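How to Keep Your Hands Happy Through a Long Day of Handheld Work
by Floarea Dobre

I spent most of my working life at a repair bench, and for the first half of it I paid no attention at all to my hands. They did what I asked, they got a bit stiff in February, and I figured that was simply the deal. Then one winter I couldn't open a jar of pickles (my own pickles, which made it worse!) and my neighbor Traian Oprea had to come over and do it for me. What follows is the routine I put together after that, with a good deal of help from friends who work with their hands too. It takes very little time, and you don't need to buy much.

One thing first. If you have numbness, tingling that wakes you up at night, or pain that hangs around after a few days of rest, please go see a doctor or a hand therapist. This page is for ordinary tiredness and stiffness.

Before you start

Warm your hands up. I run mine under warm water for a minute or so, dry them well, and then open and close my fists slowly, letting the fingers spread as wide as they comfortably go. Six times is plenty. After that I roll my wrists in both directions and give my shoulders a few shrugs, which sounds silly until you notice how much of a sore thumb starts up near your neck.

Take a look at the room, too. Cold hands squeeze harder than warm ones, and I like my workroom at 68 degrees. If yours is a garage and that's a dream, fingerless gloves do nicely, and so does a mug of tea kept close by.

Set your working height

Stand or sit the way you normally would and let your arms hang. Now bend your elbows until your forearms are about level. That's where you want your hands to be for most jobs. For fine work you can come up a little, and for anything where you're leaning your weight into it you'll want to go lower. I raised my own bench with 4 blocks of scrap lumber and I've never taken them out again, though I keep promising myself I'll make something prettier.

Find your lightest grip

Pick up whatever you'll be using and hold it the way you always do. Then loosen your fingers bit by bit until the tool just begins to slip, and tighten again by the smallest amount that stops it. Most of us are shocked by the difference! I certainly was. I'd been hanging on to everything as if somebody was trying to take it away from me.

Weight matters here. My old favorite comes in at 700 grams, and that's fine for ten minutes but a lot to hold out at arm's length for an afternoon. With anything that heavy, bring it in close to your body, and put it down between steps even if you'll need it again right away. 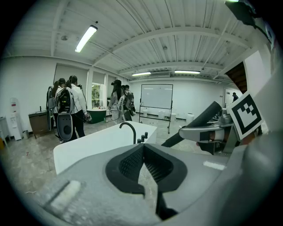

A hand at the grip, just below the long black handle.

Wrists deserve a paragraph of their own. Try to keep the back of your hand in a straight line with your forearm. When you catch your wrist bending to reach something, turn the work, or move your feet, or walk around to the other side of the table. Gheorghița Chiriac, who taught me upholstery, used to tap my elbow with a ruler every time I twisted my wrist when I could have taken one step to the left. I still hear that ruler.

Thick handles are generally kinder than thin ones. If yours is skinny, wrap it with a layer or two of cloth tape, try it for a day, and add more if you like how it feels. Stop before your fingertips can't reach comfortably around.

Take your breaks early

I set a kitchen timer for half an hour. When it goes off I finish the screw or the stitch I'm on, set everything down, and shake my hands loosely at my sides. Then I do something different for a couple of minutes - sweep up, look for the pencil, write down what comes next. Hicham Amrani prefers to switch jobs entirely and keeps two projects going side by side, one fiddly and one rough. I've tried it and I just end up with two unfinished projects, but it might suit you better.

When you're done for the day

Wash up with mild soap, dry between the fingers, and rub in some hand cream while the skin is still a tiny bit damp. Any plain one will do. Then stretch gently: hold one arm out in front of you, palm up, and use the other hand to ease the fingers down toward the floor until you feel a soft pull along the forearm. Count slowly to fifteen, breathe, and swap sides. It should never hurt.

Give the whole routine a couple of weeks before you decide whether it helps. In my case the mornings got easier first, and the jars came a good while later. Traian still gets a pickle every time I open one.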